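Ticket 782 – label printer on packing bench drops off network
Site: Funumstead
Opened: 12/9/23
Priority: medium
Status: open, waiting on vendor

Reported: printer goes offline several times a shift. Jobs sit in the Mathur queue, then all print at once or not at all. Packing staff re-sending, so we get duplicate labels.

Tried so far:
Power cycled printer. Came back, dropped again in 13 minutes.
Swapped network cable for a new one. No change.
Moved from port 3 to port 2 on the wall switch. No change.
Checked for a sleep setting – was on, turned it off. Held longer but still dropped.

Cleared a patch of bench to work on, left the rest of the packing stuff where it was.

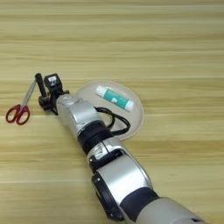 Packing bench, scissors on the table top

Update: looked at the address. Printer was on automatic and the Eltatar scanner base had the same one. So two devices fighting over it. Set the printer to a fixed address outside the range, updated the queue on the Mathur server to match. Test labels OK, all in order, no doubles.

Then it droped again after lunch. Different error this time – "host busy" instead of "offline". Log on the printer shows Prerkamico driver polling it non stop. Driver is two versions behind the one at the other site. Can't update from here, needs admin rights.

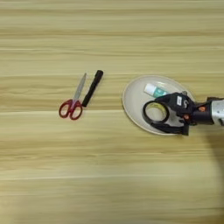 Same bench, red-handled scissors

To do:
Get admin login for the packing PC, update driver.
Delete the old queue, people are still picking it by mistake.
Ask Prerkamico support if polling can be turned down. Emailed them, no reply yet.
Put scanner base on a fixed address too – not urgent but will bite us agian.

Workaround for now: if it says host busy, wait, do NOT re-send the job. Leave ticket open.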